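Section 4: Setting Up the Reading Room Unit

4.1 Before you begin

The Levadix unit gives visitors access to the Lista catalogue, which holds recorded testimony, decrees, court papers and prison registers from periods of authoritarian rule. The earliest items in the standard collection date from 1929. Some of the material describes violence in detail. The institution is responsible for deciding who may consult it and under what supervision.

Set-up takes almost 2 hours. It should be completed while the reading room is closed to the public.

You will need:
the unit and its power lead
the access key supplied in the sealed envelope
the institution's registration number
a signed copy of the conditions of use

4.2 Installing the catalogue

1. Place the unit on a level desk, away from direct sunlight, and connect the power lead.

2. Switch on the unit and wait for the start screen. Do not press any key while the progress bar is moving.

3. Enter the registration number and then the access key. Both must be typed without spaces.

4. Select Full Catalogue or Teaching Selection. The Teaching Selection leaves out execution records and medical reports, and is intended for school groups.

5. Set the minimum age for unsupervised use. The unit is supplied with this set to 16. It may be raised but not lowered.

6. Select Confirm. The unit will restart.

Note: If message 131 appears, the access key has already been registered to another reading room. Stop the installation and contact the supplier.

4.3 Preparing the room

Desks should be arranged so that no screen can be read from the entrance or from a neighbouring seat. Bags, coats and loose articles are to be left outside the reading area in accordance with the institution's own rules. 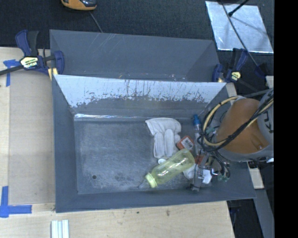

Open bin with white fabric work glove; second bin behind.

Original documents, where these are held, must be kept in a separate locked store and issued one folder at a time. The unit does not keep a record of originals. A paper register should be maintained at the issue desk and retained with the visitor forms.

4.4 Setting content notices

1. From the main menu, open Notices.

2. Choose the language in which notices are to appear.

3. Read the Clanerar wording supplied with the catalogue. It may be replaced by the institution's own text, provided that the nature of the material is made clear to the reader.

4. Open any item from the Li series and check that the notice is displayed before the first page.

Caution: Notices must not be switched off during public opening hours. Testimony in the Li series includes accounts by survivors whose relatives may be among your visitors.

4.5 Names and spellings

The names of rulers, ministries and places are given as they appear in the source document. Where a place has since been renamed, the present name follows in brackets. Corrections should be sent to the supplier on the form in Section 9 and must not be typed directly into the catalogue.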